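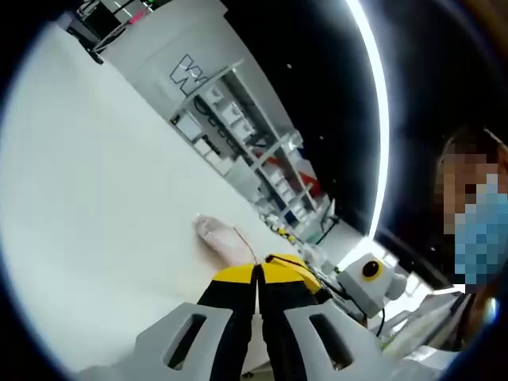
Part 3: Setting up the follow spot for Rurside

Okay, so the truck is unloaded, the dimmers are talking to the desk and you've had a sandwich. Now we get to my favorite bit! I've run the follow spot on this musical since the first try-out in Prelusstead, and these are the steps I use every time we open in a new house. If you did the Vaketholm run with us, skip to step 4, as the stand is still the same one.

You'll want the lamp, the stand, both sandbags, the safety cable, the gel frames and a printed cue sheet. Bring a small flashlight too (mine lives in my back pocket from December onward and never leaves).

1. Put the stand on the platform at the back of the balcony, with one leg pointing straight at the stage. Spread the legs all the way and lock them.

2. Lay a sandbag over each of the two rear legs.

3. Lift the lamp onto the stand with a second person. Tighten the big bolt by hand first, then give it a half turn with the wrench.

CAUTION: Do not lift the lamp alone. I did it once in a hurry and my shoulder complained for the rest of the tour.

4. Clip the safety cable through the yoke and around the balcony rail. Pull on it hard. If the rail moves, stop and go find the house manager.

5. Run the power cable along the wall, tape it down every few feet, and plug it into the socket marked for the spot. Leave the fader down for now.

6. Switch on and let the lamp warm up. I go through the cue sheet while I wait — there are 105 spot cues in the show, and the first bunch come really fast.

7. Load the gels in this order, front to back: pale pink, straw, light blue, frost. The order matters a lot in the Act One finale, when you go from straw to frost with one hand while you're chasing Lau across the whole stage with the other.

NOTE: Lau is the lighthouse keeper, and the part has more running in it than any other. If you can follow Lau, you can follow anybody.

8. Ask somebody to stand center stage. Open the iris all the way, bring up the fader and focus until the edge is sharp. Then close down to a head-and-shoulders circle and check it again.

9. Walk your helper to both wings and up the staircase. Watch for anything that blocks the beam, like a speaker or a low border. Mark your stops on the stand with white tape.

10. Set the fader limit to 80 percent. Full is too harsh on the front row of the chorus, and Paula Cozma, our lighting designer, will be on the headset in a second if you go over it!

CAUTION: The housing gets very hot. Wear your gloves for every gel change, and keep programs, coats and coffee off the platform.

If the beam flickers

Check the plug first, then the tape run, in case a foot has caught the cable. If it still flickers, look at the hour counter. We change the bulb at 300 hours, even when it looks fine. Let everything cool completely and unplug it before you open the back.

After the show

Fader down, lamp off, fan on. Leave the fan running until the housing is cool enough to touch, then pull the plug and put the cover on. Write the hours in the log and hang your headset back on its hook.

Last updated 18/06/2020. The haze machine is in Part 4.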